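Section 5. Bringing a two-arm cell into daily use

Applies to: Drumura two-arm tabletop cells fitted with the Gezer controller. For single-arm cells, use the Zitis supplement.

This section is for the shift lead and for the operators assigned to the cell. It assumes that mechanical installation and electrical checks are finished and that the installer has signed the handover sheet. Gripper calibration is covered in Section 4.

5.1 What changes for the operator

Before the cell is installed, an operator at a sorting and placing bench handles every item by hand for the full shift. After installation, the arms do the repeated pick and place moves. The operator loads the table, starts the run, answers stops, and inspects finished work. Expect less reaching and lifting, and more standing, watching, and data entry.

Operators keep the right to stop the cell at any time without asking the shift lead. A stop made in good faith is never counted against the person or against the shift output.

NOTE: Do not assign one operator to more than 2 cells during the first month. Response time to stops gets longer, and operators report that they lose track of which cell raised the alert.

5.2 Before the first run of the shift

1. Read the log from the previous shift. Look for open stops marked "review."

2. Check that both arms are in the park position and that the controller shows HOLD.

3. Inspect the cables along each forearm. A cable must follow the link without pulling tight at the elbow or the wrist. Refit any clip that has slipped.

4. Wipe the tabletop with a dry cloth. Do not use spray cleaner inside the cell.

5. Turn each gripper through its full opening from the manual screen. Listen for scraping.

CAUTION: Keep hands out of the cell whenever the controller shows READY or RUN. The arms can start from READY without a further signal.

5.3 Loading the table

1. Set the controller to HOLD.

2. Place stands first, then the items they carry. Stands with a round base may face any direction. Stands with a flat rectangular base must sit flat with all corners touching the table.

3. Place loose items such as pens and highlighters where at least one gripper can close on them from above. Put the receiving bin toward the rear.

4. Leave the area beside each arm base clear. Items that roll against an elbow joint can be pinched when the arm lowers.

5. Step back, close the guard, and select READY. 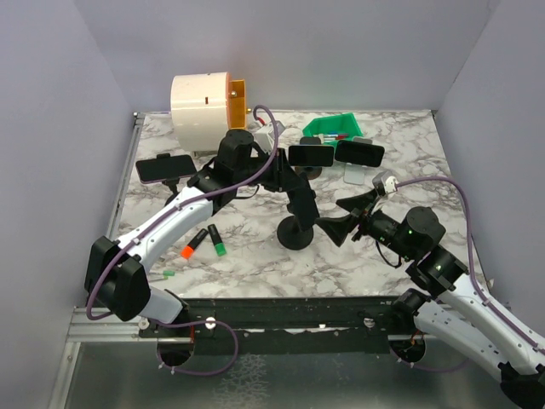

Mixed layouts take longer to load than single-item layouts, and the time should be written into the shift plan. Hülya Tokgöz, who supervised the first installation at the Gakasley site, allowed 18 minutes per changeover in March and kept that figure after the trial. Shorter allowances led operators to skip the check in step 4.

Phones and other items with dark, glossy screens may be missed by the sensors at certain angles. If the same item is missed twice in a row, change its angle on the stand and run the search again. Do not lower the detection threshold to clear the fault.

5.4 Responding to a stop

1. Read the stop code before opening the guard.

2. Select HOLD and wait for the tone.

3. Remove or reseat the item. If a gripper is holding the item, use RELEASE on the manual screen. Do not pull the item free.

4. Enter the cause in your own words. One line is enough.

5. Close the guard and resume.

If both arms stop close to the same object, move the left arm to park first, then the right. Parking them together can bring the wrists into contact.

5.5 Staffing and job records

Bench operators who move to the cell keep their pay grade during training. Update the job description before the first unsupervised shift — the old one will usually list lifting and hand-sorting duties that no longer apply, and will leave out stop response and inspection.

Rotate operators between the cell and a manual bench at least once per shift. Operators who only watch the cell become slower to notice faults toward the end of the day. Rotation also keeps hand skills current for periods when the cell is down.

Stop logs are maintenance records. They must not be used to compare one operator with another.

5.6 Service interval

Inspect the gripper fingers and wrist cables after every 3,000 cycles. The counter is on the controller's second screen and must be reset by the person who carries out the inspection. Record the reset in the log with initials and time.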